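Forums > Packs, Bags & Load Carriage > Repairs and Mods

Sternum strap slider keeps creeping — fix it or replace the pack?

mudflap_93
I have a Barbier daypack I use for everything: groceries, day hikes, one time a car battery. It's fine. I have no complaints about the bag itself. The sternum strap, though, has decided it wants to live at my throat. I set it at chest height, walk to the end of the block, and by the mailbox I'm being gently choked by my own luggage.

The slider rides on a bit of piping sewn to the shoulder strap. Both sides creep up, the left worse than the right. I've tried swearing at it. Is this a known thing, or do I have a neck that attracts hardware?

gravelbelly
Known thing. The piping wears smooth and the slider has nothing to bite. Put a couple of stitches through the piping right above where you want the slider to stop. Heavy thread, big ugly knot. Cost: nothing. Time: one podcast.

tarp_goblin
Or buy a pack with a daisy chain on the straps like an adult.

mudflap_93
I would like to remain a child with money.

gravelbelly
Ignore the goblin. He replaces a bag every time a zipper looks at him funny.

tarp_goblin
I have three packs and all of them have sternum straps that stay on my sternum. I'm just reporting the news.

quietquilt
Stitching works but pick your height first while wearing the pack loaded, with the jacket you'd wear in November, and then again in a T-shirt. It's different by more than you'd think. I stitched mine in the living room in pajamas and spent a whole fall with a strap across my armpits.

Also check that the strap isn't too short. If you have it cranked down, it pulls the shoulder straps inward and the sliders go wherever the angle is easiest, and that's up. Loosen it an inch and see if it still creeps.

switchback_sal
Going to disagree with everybody. The sternum strap is not the problem. If it's climbing, your load is hanging off the back and the shoulder straps are sliding outward, so you crank the chest strap to make up for it. Move the heavy stuff high and close to your spine. On anything over a light day load, the hip belt should be doing the work and the chest strap should be nearly slack. I haven't buckled mine in years.

gravelbelly
He said it's a daypack. The hip belt on that thing is a piece of ribbon.

switchback_sal
Then he shouldn't be carrying a car battery in it.

mudflap_93
The car battery was one time.

onthescree
I did the mod a different way. Took the stock slider off both sides and tied on loops of webbing with a plain ladderlock, wrapped all the way around the shoulder strap. Friction holds it. It looks homemade and it's a little lumpy under a jacket, but I've had it on my Onura for 566 trail miles (I log them, leave me alone) and I've moved it on purpose exactly when I wanted to. The webbing came off a dead Grodine duffel.

tarp_goblin
Does it chew up the foam?

onthescree
There's a dent. I have come to terms with the dent.

quietquilt
Wrapping the whole strap squeezes the padding and you lose the cushion right where you want it. Fine for a light pack. I wouldn't do it on something I load heavy.

onthescree
And yet here I am, uninjured and smug.

bobbin_case
I fix bags for a living, so here's the boring answer. Before anyone sews anything, take the slider off and look at the inside lip. On a lot of the cheaper ones the lip spreads over time, and then it doesn't matter what the piping looks like. Pinch it between your fingers. If it flexes open easily, it's done. Replacements are a couple of bucks, but they come in more than one channel width, so measure the piping before ordering. I have a drawer of wrong ones from customers who didn't.
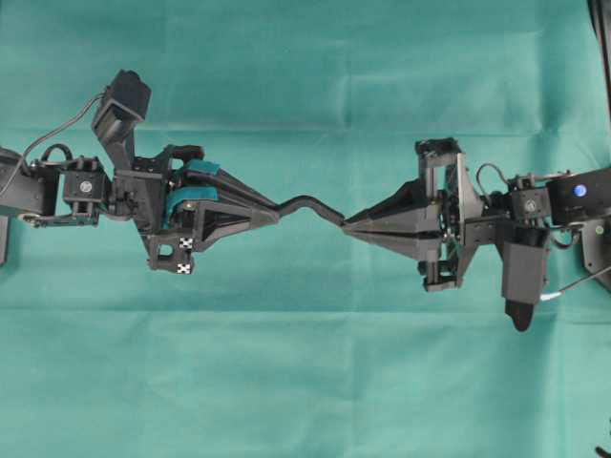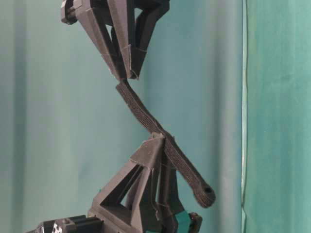

If the lip is fine and the piping is slick, do what gravelbelly said, but run the stitches through the piping only, and don't go down into the strap foam. I charge a small fee to undo that and I enjoy none of it. Use bonded nylon or polyester thread. Cotton will rot. Dental floss works and will outlive the bag, though you'll smell faintly of mint on warm days.

And melt the cut end of the sternum webbing while you're at it. People never do, and then it frays back through the buckle and I get to see them again.

switchback_sal
Still say it's the load.

bobbin_case
Could be both. Loosening the strap is free, so try that first.

mudflap_93
OK, update. Took the sliders off. The left one opens up like a clam when I pinch it and the right one is stiff. So that explains the left being worse, and I owe my neck an apology. Ordered a pair. Measured the piping twice with a ruler I don't trust.

I also moved my water bottle to the inside pocket up against my back and loosened the strap, and it creeps less already, which I'm only mentioning because switchback_sal will find out somehow.

switchback_sal
100 percent called it.

gravelbelly
You called a different thing.

tarp_goblin
Daisy chain.

mudflap_93
Will post again when the parts come. If they're the wrong width I'm sending them to bobbin_case for the drawer.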